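Preparing and Packing Reused Cartons for Small Parcels

Purpose

This guide sets out the procedure for packing small goods into reused cardboard cartons at the Thakur dispatch room. It applies to all staff and to anyone completing a packing shift under supervision. Questions should be directed to Tzu-hsuan Yip at the packing desk.

Before you begin

Clear the table and wipe it down with a damp cloth. Allow the surface to dry fully, as moisture will soften the base of a carton. You will need a carton of suitable size, paper tape, a marker, packing paper and the order slip. Scissors are kept in the top drawer and must be returned there at the end of the shift.

Selecting a carton

Reused cartons are stored flat on the shelving beside the door, sorted by size. Choose the smallest carton that leaves a hand's width of space at the top once the goods are inside. Cartons with torn corners, a strong odour or any sign of water damage must go to recycling.

Printing on the inside faces is acceptable. Many cartons received from suppliers carry line drawings, assembly notes or coloured marks on the inner walls, and these do not need to be covered. Printing on the outside is a different matter. Old address labels and barcodes must be removed or fully blacked out.

Opening and squaring the carton

1. Unfold the carton and close the base flaps, short flaps first.
2. Run one strip of tape along the centre seam, extending it a finger's length up each end wall.
3. Turn the carton upright and press each corner from the inside until the walls stand square.
4. Fold the top flaps outward, or trim them off if the parcel will travel inside a larger one.

Where flaps are trimmed, expect the cut rim to be rough, with the ribbed inner layer of the board exposed. Run a thumb along it only while wearing gloves. A long strip of paper tape folded over the rim will protect both the goods and the person unpacking them. 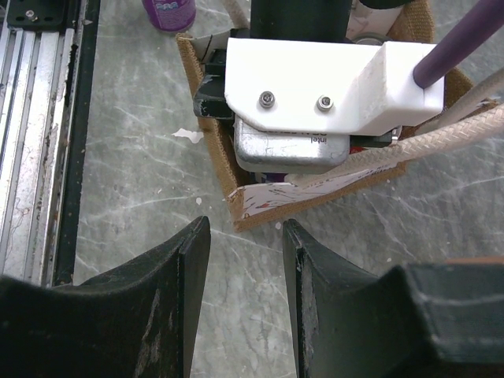

Position the carton at an angle to the edge of the table if you find this easier. Placing a corner towards you brings two walls within reach and allows you to see to the bottom without leaning over. Keep sleeves and lanyards well clear of the rim.

Loading the goods

Place the heaviest item first, flat against the base. Fill the gaps at the sides with crumpled packing paper before adding the next item. Metal and glass should never touch directly; wrap one or both. Long items may be laid corner to corner, provided that they sit below the rim when the carton is closed.

The maximum weight for a single-wall carton is 3000 grams. Orders above this weight must be divided, or packed in the double-wall cartons marked Allach. Do not rely on extra tape to strengthen a carton that is too light for its contents.

Closing and labelling

Check the contents against the order slip and initial it. Close the top flaps, tape the centre seam and apply the new label to the largest flat face. Fragile goods require a second label on an adjoining side. Parcels for the Fludus run go on the lower trolley by 2 p.m.; all others go on the upper trolley.

Trimmed cartons have no lid. Lay a sheet of card across the contents before placing them in the outer box, and write the order number on that sheet in marker.

Return unused paper to the bin under the table and flatten any rejected cartons before leaving the room.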